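4.3 Slip and wall strikes in the box packing task

The third group of failures is the one we know least about, and the one that cost us most time. It came up in the box task, where small household things are put into an open cardboard box on a bed with two hand-held grippers, and the recordings are then used to train the arm policy (Section 3). Of the 2,584 demonstrations kept after the first check, 195 were later flagged as faulty. Most of those were in the Bustano set. The Stanton set had far fewer, but it was also made on a hard table, so the two should not be compared too closely.

Two faults make up nearly all of the flagged runs. First, slip: the object turns or drops between closing and release. Second, wall strike: a finger or the arm behind it meets the side of the box on the way in or out, and the tracked pose jumps. The two often come together, which made labelling slow. Where both were present we labelled the one that came first. Not ideal, but it was applied the same way thoughout.

Fig. 7 gives two views from the Bustano set. The rim of the box is rough and torn in places, and the work is done close to it.

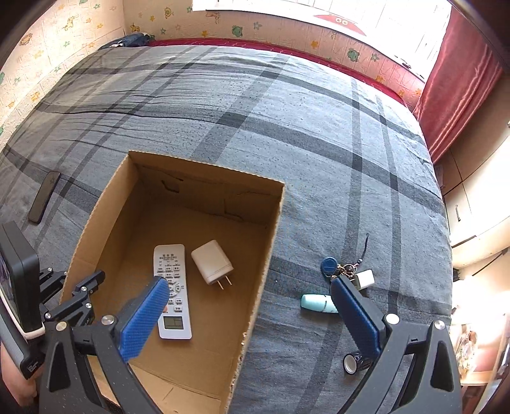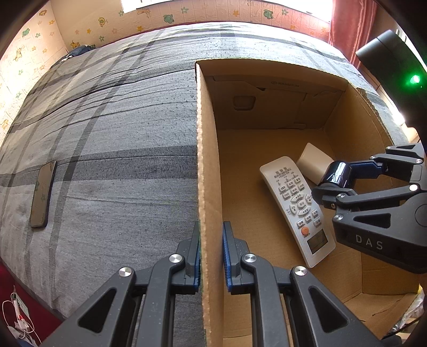 Figure 7. Box packing on the bed, seen from hand-held grippers. First view: remote control and white power adapter in the box, keys and other small items on the sheet to the right. Second view: fingers of the near gripper on either side of the left wall, a second gripper holding a glossy dark cylinder inside the box.

Slip was worst with smooth, round objects. The closing width reads as normal, so the automatic check passes the run, and the fault only shows up when someone watches the whole thing back. We tried a tighter threshold on the width signal. It caught more slips but threw out good runs with soft objects, and we went back to the old value. A force reading at the pad would probably settle it; none of our units had one.

Wall strikes are a differnt matter. Cardboard gives a little, so a light knock does no harm to anyone, but the box shifts on the mattress and every placement after that is off from where the policy thinks the box is. On a table the box was taped down. On the bed it was not, and we should have thought of this before starting. Replayed on the arm, runs with a strike in them led to the same behaviour – the arm learnt to push against the wall on the way down. In 60 replay trials with the unfiltered policy the protective stop tripped five times, each time with the wrist low in the box. No injury, one bent finger linkage. The arm was run at reduced speed from then on, with a person at the stop button for the whole trial and not just the start.

The stop itself also needs a note. After a trip the Drornard controller holds position but keeps the last gripper command, so the fingers stay shut on whatever they have hold of. Fine for a remote control. Less fine if it is somebody's hand. We now send an open command by hand after the arm is confirmed still, and never before. The order matters: on one occasion it was done the other way round and the object fell against the arm, which then tried to correct.

Filtering helped. With flagged runs removed and the policy retrained, pushing on the wall became rare, though slip on round objects did not improve much and we have no good account of why. Possibly too few examples left. Acharya's pose correction was also tried on the strike runs, to save them instead of dropping them, but it assumes a fixed box and gave nothing usable here.

Remaining work: tape or weight the box, log its position separately, relabel the mixed cases with both faults. The relabelling is planned for December and the numbers above may move a little when it is finished.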